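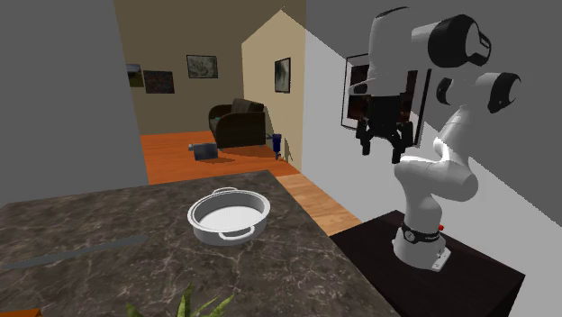
Visit to the simulation lab in Allham

On Tuesday our group of apprentices and two teachers went by train to the open day of Mellel, a small company that prepares robot cells for other firms. Most of the visitors wanted to see the workshop with the welding cell, and the line was long, so I started on the upper floor with the kitchen cell. I was glad of this choice, and I stayed there until lunch.

The kitchen cell exists only in the computer. It is a rendered room with a marble counter, an arm on a dark pedestal and a white pan, and it is used for preparing pick and place tasks before any customer pays for hardware. I had expected that such a cell needs no care. The engineers who look after it told us the opposite, and one of them keeps a maintenance book for it, on paper, the same as for a real machine.

The first page of the book is the position of the pedestal. The arm must reach to the far end of the counter, but it must also be able to fold back without touching the front lip of the marble. They moved the pedestal many times in the first weeks. Now its position is locked, and to change it you must write in the book why.

The second subject was the gripper. With the pan, the fingers come from above and point down. The difficult thing is the rim. If the contact settings are too stiff, the pan jumps away when a finger touches it, and if they are too soft, the finger sinks into the pan. After every update of the physics software they run the same test of 200 grasps, and when more than a few look strange, they go back to the old version. The test needs 60 minutes. In February one update made 111 bad grasps, and they spent two days before they found a wrong value for the friction. 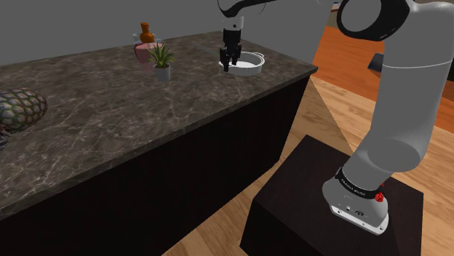 The simulated kitchen cell, with the gripper over the white pan at the far end of the counter.

I asked about the plant and the other things on the counter, if they are only decoration. They are obstacles. The arm must plan its path with them standing there, and the leaves of the plant are heavy work for the computer. A simpler shape is used for the collision check, and you can switch it on in the viewer to see how much bigger it is than the leaves.

We were also allowed to try a repair. The engineer moved the zero point of one joint by a very small angle, and we had to find which joint it was. My team needed three attempts. We looked first at the wrist, but the mistake was in the base, where a small angle becomes a big distance at the fingers.

After lunch I saw the welding cell for ten minutes, and then we had to leave for the train. Entrance was free. From the station you take the bus in the direction of Brudel, and the stop is in front of the gate.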